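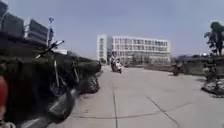 Norko Flächenunterhalt GmbH, Standort Nernville

Wir suchen zum nächstmöglichen Zeitpunkt eine

Fachkraft (m/w/d) für Betonflächen und Wegeunterhalt

Vollzeit, unbefristet, Einsatzort Betriebsgelände Nernville, zeitweise Rurnville

Norko unterhält Wege, Fahrflächen und Grünstreifen auf gewerblich genutzten Grundstücken. Am Standort Nernville betreuen wir für den Eigentümer Overgaard die Außenanlagen einschließlich der Plattenflächen aus Ortbeton. Die Flächen werden von Fußgängern und leichten Zweirädern genutzt, Lkw-Verkehr findet dort nur nach Anmeldung statt. Das Fugennetz umfasst 1.133 laufende Meter und wird abschnittsweise instand gesetzt. Für den ersten Abschnitt mit fast 900 Quadratmetern liegt die Zustandserfassung vor.

Aufgaben

Begehung der Plattenflächen nach Prüfplan, Aufnahme von Rissen, Kantenabbrüchen und Höhenversätzen im digitalen Flächenkataster
Ausräumen, Reinigen und Neuverguss von Dehn- und Scheinfugen, Heiß- und Kaltverguss
Kantenreparatur mit kunststoffmodifiziertem Mörtel, Austausch einzelner Plattenfelder im Team
Maschinelle Reinigung (Kehrsaugmaschine, Hochdruck), im Winterhalbjahr Räum- und Streudienst
Rückschnitt der Hecken entlang der Wege, Freihalten des Lichtraumprofils
Einrichten und Abbauen von Absperrungen für Fußgänger, Roller und Motorräder
Dokumentation der verbrauchten Vergussmassen je Plattenfeld

Anforderungen

Abgeschlossene Ausbildung als Straßenbauer, Straßenwärter, Beton- und Stahlbetonbauer oder vergleichbar. Bewerbungen aus dem Garten- und Landschaftsbau werden berücksichtigt, wenn Erfahrung im Wegebau nachgewiesen ist.
Führerschein Klasse B, BE wünschenswert
Sicherer Umgang mit Fugenschneider, Fugenfräse und Motorheckenschere
Deutschkenntnisse, die für Arbeitsanweisungen und Sicherheitsdatenblätter ausreichen
Bereitschaft zu Rufbereitschaft in der Winterperiode - im Wechsel, höchstens jede vierte Woche

Arbeitszeit und Vergütung

Die regelmäßige Wochenarbeitszeit beträgt im Sommer 40, im Winter 38 Stunden. Überstunden werden auf einem Zeitkonto geführt, der Höchststand liegt bei 74 Stunden. Die Vergütung richtet sich nach dem Haustarif. Maßgeblich für die Einstufung sind Ausbildung und nachgewiesene Berufsjahre. Persönliche Schutzausrüstung wird gestellt und auf Kosten des Betriebs gereinigt. Die Fahrzeit zwischen Nernville und Rurnville gilt als Arbeitszeit.

Die Einarbeitung dauert acht Wochen und erfolgt in der bestehenden Kolonne. Der Verguss im ersten Abschnitt beginnt im Juli, bis dahin sollten die Unterweisungen an Kocher und Fugenschneider abgeschlossen sein.

Bewerbung

Einzureichen sind Lebenslauf, Ausbildungsnachweis und Kopien vorhandener Maschinenscheine, zusammengefasst in einer PDF-Datei. Ein Anschreiben ist nicht erforderlich. Bitte den frühestmöglichen Eintrittstermin angeben. Papierunterlagen werden nicht zurückgesandt.

Fachliche Fragen beantwortet Bergþóra Laxdal, Leitung Außenanlagen. Eine Besichtigung der Flächen vor dem Gespräch ist nach Absprache möglich - Sicherheitsschuhe sind mitzubringen.

Stand: April 2022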